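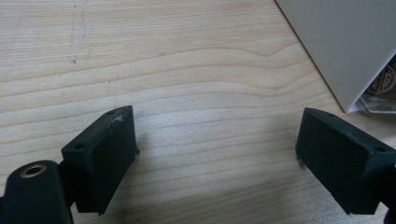
# The big table, and everything that goes on it

I've been meaning to put this page together since May, when the table first came into the workroom and I started boring everyone I know about it. So welcome! It's a gallery with rather more talking than gallery, I'm afraid, but several of you wrote in after the last newsletter wanting to hear about the table, and I'm never going to turn down that kind of invitation.

It came from Hamann, the secondhand furniture place on the Flulmont road. I paid 102 dollars for it, plus 11 for delivery, and I'd have paid more (please don't tell them). I'd gone in for a stool.

**The grain.** This is what sold me. It's a pale wood with long wavy lines running across it, gentle and loose in some places and then bunching up into narrow bands, like sand after the tide has gone out. I catch myself following one line with a fingertip when I'm supposed to be cutting out pattern pieces. My sister thinks it's too blond for the room. My sister has a black kitchen.

**The marks.** There's a faint gray streak on it, pencil or a scuff, I can't decide which, with a little darker dot at one end. Then a tiny dark speck a bit farther along that you'd hardly find against the grain. I had a go at the streak with a soft eraser and then lost my nerve. Nneka Eze, who shares the workroom with me and does all the bookbinding, says leave it alone, and she's restored enough old desks that I do what she tells me.

**The finish.** Smooth, slightly matte, and so nice under your forearms on a warm afternoon! I was tempted to put something glossy on it, and I even bought a can of Kenine wax, which is still sitting on the shelf with the lid on. Glossy tops bounce the lamp straight back in my eyes when I'm hand-stitching, so matte it stays. If anyone local wants an unopened can of wax, come and get it.

**The size.** It's 76 inches long, so Nneka can have her boards and paste at one end and I can have a whole skirt laid out at the other, and we only squabble over the middle. Before this we had two folding tables pushed together, and everything small rolled into the gap. I found 9 of my good pins down there when we finally took them apart.

**House rules, such as they are.** Cups go on the windowsill. Rotary cutters only on the mat (Roswitha Ruppert, I'm looking at you). Paste gets wiped up before lunch, and the table gets cleared at the end of the day even if you swear you're coming back first thing.

Next up is the open workroom on 3rd September, when Roswitha will be bringing her Rirnton loom for anybody who'd like a turn at it. Bring a project and bring a cushion, because the chairs are still terrible. I'm going back to Hamann to see about that stool.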